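Replaced my kitchen faucet over the holidays and it took far longer than it should have. Writing down what I learned, in order.

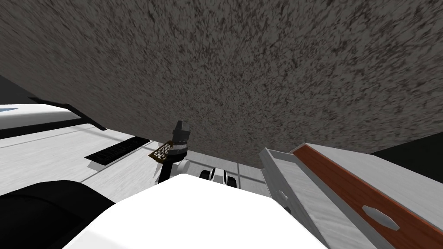
The old one was a Dromley, put in by whoever had the apartment before us. It dripped. I put up with that until the water bill came in at 236 for the quarter.

Bought a Lilell single handle. Before you buy anything, count the holes in your sink. Mine has three, the faucet needs one, and the cover plate is sold separately.

Shutoff valves first. The cold one turned fine. The hot one hadn't been touched in years and started weeping at the stem as soon as I closed it. Snugging the packing nut an eighth of a turn fixed it.

Get a basin wrench. I tried pliers, then a deep socket, then gave in and drove to Baidoo's before they closed. With the wrench the nuts came off in a few minutes.

The new supply hoses were too short by an inch. Second trip to the store - take the old hoses with you.

Phúc Sầm asked in replies about plumber's putty or the rubber gasket. I used the gasket. The instructions said no putty on stone or composite, so check yours.

Total was 41 for the extra parts and the wrench, plus 100 for the faucet. The plumber's quote was more than double that.

It's been a week with a paper towel under each joint. All dry so far. Next is the disposal, probably in March.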